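Care and Maintenance Notes: Wood Boards in Shared Kitchens

The kitchens on the second and third floors of the Segers building were refitted over the spring, and most of the loose equipment was replaced at the same time. Questions since then have been mainly about the cutting boards, several of which have already warped or picked up odors. The following notes replace the sheet taped inside the cupboard doors.

Why boards warp

Wood and bamboo take up water across the grain far more than along it. A board that is wet on one face and dry on the other swells on the wet side only, and the result is a shallow cup. A board left flat on a damp counter overnight can cup enough to rock under a knife by morning. In many cases the shape recovers if the board is stood on its long edge, with air on both faces, for a couple of days. Weighting it down with pots while it is still wet tends to set the curve instead of removing it.

Bamboo boards are made from strips glued together, and the glue lines are the weak point. Repeated soaking opens them. Once a gap is wide enough to hold a fingernail, the board should be taken out of use, as food residue in the gap cannot be cleaned out reliably.

Washing

Wash both faces, even if only one was used. Use hot water, a small amount of dish soap and the stiff brush. Rinse, wipe with a dry cloth and stand the board in the rack. Boards do not go in the dishwasher on any program, including the short one. Luuk De Bruijn has moved the racks away from the side of the machine, where the steam vent was wetting them each time the door opened.

Citrus, onion and garlic

Fruit acid does little harm to a sound board in the time it takes to cut a lemon. Juice left to dry is another matter: it raises the grain slightly and leaves a dull patch where the oil has been stripped. Rinse the board within a few minutes of cutting.
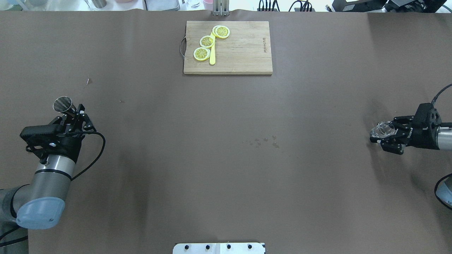

Onion and garlic odors

Odors sit near the surface. Scatter coarse salt over the board, rub it in with the cut side of half a lemon, leave it for a few minutes, then rinse and dry as usual. Baking soda made into a paste with water also works and is better for garlic. Do not use bleach. It lightens the wood unevenly and its smell lasts longer than the one it was meant to remove.

To keep the problem small, use one face for onions and garlic and the other for fruit and bread. Tineke Lambrechts suggested marking the onion face with a small notch on one corner, and this has been done for the third-floor boards. The second-floor boards will follow when they are next sanded.

Oiling

Use food-grade mineral oil only. Olive and sunflower oil turn rancid and sticky. The board must be fully dry before oiling, meaning a night in the rack at minimum. Apply a thin coat to both faces and all edges, leave it overnight, and wipe off whatever has not soaked in. End grain takes more oil than the faces and may need a second coat. A board is due when water dropped on it darkens the wood instead of beading.

Oil from the Kandum range is kept on the top shelf of the cleaning cupboard, together with a stack of lint-free cloths. Used cloths go in the lidded metal bin.

Sanding

Knife marks deep enough to catch a fingertip should be sanded out. Start with 120 grit, finish with 220, and always sand with the grain. Wipe the board with a damp cloth between grits, let it dry, and sand off the raised fibers before oiling. Upendo Ondieki keeps the sanding block and can be reached on extension 504. Please do not sand in the kitchen itself - the dust gets into the extractor filters.

Replacement

Boards with open glue lines, cracks or black spotting that remains after sanding should be left on the shelf in room 77 with a note saying which floor they came from. Fenna Geerts places the replacement order in September, and requests for a different board size should reach her before then.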